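Filed under: Workshop Reviews / Grippers & End Effectors

Himstead Hand-Held Gripper Kit, two months in

I bought the Himstead kit in February with the idea of teaching a home-built arm to tidy up after me. The arm is still a pile of brackets. The gripper, though, went together in 3 evenings, and I've been squeezing household objects with it ever since, to the mild concern of everyone I live with.

The box claims 56 parts. I had 60, and I've decided to take that as generosity. The manual is by one Genji Shibata, who writes beautifully about torque and then forgets to say which way the linkage bar faces. Mine was on backward until the second evening. The pivot pins are good, snug without binding, and the jaws close evenly, and that already puts it ahead of the Ulik set I returned last year.
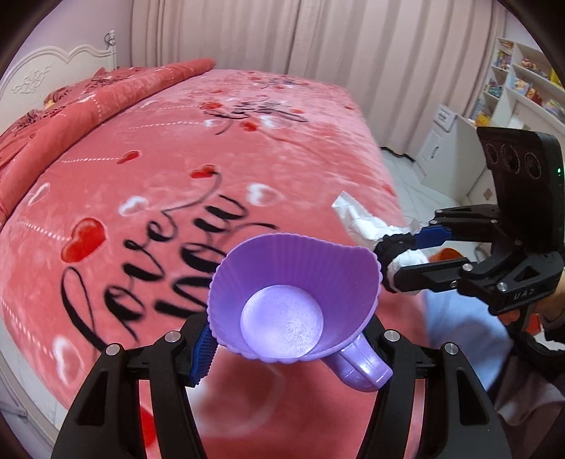

Pads are where I'd spend extra. The stock ones are fine on anything with a rib or an edge to bite into, and hopeless on a glass. I swapped in a textured pair from Morikawa — pricey for two bits of rubber — and now thin plastic stays put without my crushing it, most of the time. Soft things are harder. Fabric bunches up, the jaws meet in the wrong place, and you end up holding a sock by its opinion of you.

Complaints, then. The screws are a size I own no driver for. The grip gives me a sore thumb after nearly 2 hours. Spare linkages come only from Sinivau, whose checkout rejects my zip code on principle.

Would I buy it again? Yes, with the better pads in the same order and a proper driver set. Four stars. I'll report on the arm if it ever stands up.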